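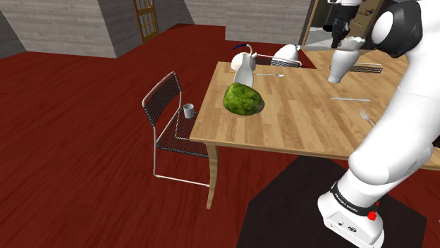

Zisari fan panel, speaker notes
Saturday, April 13, 2019. 45 minutes, including the argument at the end

Opening. Say hello. Ask who has seen the show, then who has seen the stage version. The second group will make noise. Let them have it. They paid for imported DVDs and this is their day.

Quick catch-up for the people who came in to sit down: Zisari ran for 60 episodes. Four princesses, one moon bridge, a talking heron who gives terrible advice. The musical squeezes all of it into two hours and still finds room for the heron to tap dance.

CLIP 1, bridge song. Don't talk over it. (Last year I talked over it and heard about it until May.)

Point one: the costumes. The anime gives Princess Muli a cape that floats by itself. The stage gives her a cape and two stagehands dressed in black, one of whom is plainly having the night of his life. I will take the stagehand every time. Pause here, somebody always wants to defend the wind machine from the second tour.

Point two: Losent. In the show he is a villain who stands on towers. He stands on 11 towers by my reading, and comes down from one. On stage he gets a ballad, a dance break and a reason for being angry. It's a bad reason (he wasn't invited to a picnic) but he sings it like it's an opera, and half the fan fiction in the world comes out of that number. The archive had 1,642 Losent stories when I checked for this talk. I have read more of them than I plan to admit from a stage.

CLIP 2, picnic ballad. If the sound dies, sing the first line and wait. The room will do the rest.

Point three: the merchandise. Go easy, there may be collectors present. Codent made the official light wands, which came in four princess colors that all look pink in the dark. The heron plush had its beak on upside down in the first run, 3,000 of them. Those now cost more than the correct ones. Mine is upside down. Hold up plush.

Skip if short on time: the board game. The rules are two pages long and disagree with each other. You win by reaching the moon bridge, unless you're playing as the heron, in which case the rules stop mentioning you.

Questions. Likely ones:
Will there be a revival? I don't know.
Is the second cast better than the first? Drink water. Say both casts are wonderful. Move to the other side of the room.
Where can I watch it with subtitles? Fan group table, by the stairs. Bring a pen, their list is long.

Last clip is the curtain call. Lights down first this time.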